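Notebook, finishes bench
2020-01-13

Carrying on with the hard wax oil trial on the beech and ash coupons. Panels were coated before the break, so the first set has now had the full cure at room conditions and can be tested. Second set stays in the rack until the end of the week.

Reminder of what is on the rack, as the labels are getting hard to read. Series A is beech, two coats of Nillon, wiped back after 20 minutes. Series B is beech, two coats of Hetora, same wipe. Series C and D repeat these on ash. Series E is the control, beech, sanded to 180 and left bare. All other coupons sanded to 150, then 180, then vacuumed. No water popping on any of them. Benedito thinks we should have raised the grain first and he may be right, but changing it now would make the September data useless for comparison.

Conditions this morning at 08:40: 18.5 °C, 47 % RH by the wall hygrometer, 51 % by the handheld. The difference between the two instruments has grown since autumn. I put both in the salt jar (saturated sodium chloride, should sit at 75 %) over lunch. Wall unit read 71, handheld read 75. So the wall unit is reading low and the log since at least the start of December wants a correction. I have written +4 on a bit of tape under the display. Azadeh has the calibration sheet and will enter it properly. I am assuming a flat offset, which I have only one point for. A magnesium chloride jar would give a second point near 33 %. Ordered the salt.

Weighing. Coupons weighed on the 4 kg balance, zeroed before each series. Coated mass minus bare mass gives the film figure. Coupon A3 came out lighter than its bare mass, which is impossible unless the wood has dried out since it was first weighed. The bare controls have lost 0.4 % over the same period, so that is what has happened. All series now corrected against the mean loss of series E. For the ash I have no bare control and had to use the beech one. This is a weakness in the layout and I should have cut five more pieces at the time. Ash offcuts from the same board are still under the bench, Solomiia to cut five tomorrow and we will at least have the drying behaviour from here on.

Water spot test, EN 12720 in outline only, as our glass covers are the wrong diameter. Disc of filter paper, soaked, covered, left on for one hour, then six hours on a fresh area. Results graded 5 (no change) to 1 (strong mark) by two people separately.

A, one hour: 5, 5
A, six hours: 4, 4
B, one hour: 5, 4
B, six hours: 3, 3
C, one hour: 5, 5
C, six hours: 4, 3
D, one hour: 4, 4
D, six hours: 3, 2
E: 2 at one hour, not continued

Graders were me and Hamidreza. We did not look at each other's sheets until the end. The disagreement on D at six hours is over whether the ring can be felt or only seen. I could feel it. 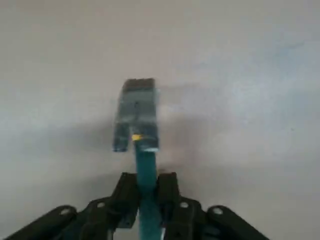
The six hour marks on B and D are both pale rings with a darker centre. On D the ring follows the open earlywood pores, so part of it may be water getting in sideways under the edge of the cover. The way to check is to repeat with the disc placed wholly on a flat-sawn area with wide latewood. Coupon D5 has such an area at the end away from the label. Repeat planned for Wednesday.

Rub test. The counter on the rub machine rolled over at some point before the break and was not reset. It read 3,047 when I switched on and 3,137 after the warm-up strokes, so the warm-up was 90 double rubs and not the 100 on the procedure sheet. The stop cam is probably set one notch short. Left it alone for today so that all series have the same treatment, and wrote 90 in the results column. Cam to be looked at after series D.

Felt pad changed between each coupon. Load 500 g. First visible dulling under the side lamp:

A1: 372
B1: stopped at 1,398, no dulling I would swear to

This is the opposite order to the water spots. Possible reasons: the Hetora film is thinner and already matt, so there is less gloss to lose and the eye misses the change. Or it really is harder. A gloss meter would settle it. Ours reads nonsense below 10 units, and both of these start below 10. Azadeh suggests measuring at 85° instead of 60°, which we have never done on this job because the customer's specification quotes 60°. We can do both. It costs a few minutes per coupon.

Only one coupon per series has been rubbed so far, so none of the above should go in the report yet.

Smell. Series A still smells faintly of solvent at close range. B does not. Not a test, just noting it. If the cupboards are to be closed up within a fortnight of coating this will come back to us as a complaint.

Application notes from the September batch, copied here so that they are all in one place. Nillon goes on heavily and drags if left past 25 minutes. The second coat used less than half of the first. Hetora stays workable much longer and the wipe can be left for 40 minutes with no difference that I could see. White pads leave fibres on ash. Cotton is better on both. Rags go in the lidded steel bin with water, every time, and the bin is emptied on Fridays. It was not emptied before the break. Done this morning.

Called Floladel about the new tins. The batch they want to send is a later one than ours, and the data sheet has been revised: solids by weight now given as a range where before it was one figure. I asked for the old batch if any is left. They will ring back. If they cannot supply it then the remaining half tin has to last for the second set of edge coupons, which it will if we keep to a brush and do not use the pad.

Query from Simin Mazandarani on whether the bare controls should be handled with gloves. Yes. Finger grease shows up under the side lamp on E2 and E4 already. Gloves are in the second drawer.

To do

Second salt jar when the order arrives
Five bare ash controls, weigh at once and again after a week
Repeat D5 water spot on latewood
Stop cam on rub machine, after D
85° gloss on everything, before any more rubbing
New labels, pencil this time, the marker has bled on the ash
Ask Benedito for the board moisture readings from when the stock came in

Rack temperature at 17:15 was 19.0 °C, RH 44 on the wall unit, so 48 corrected. Heater left on low.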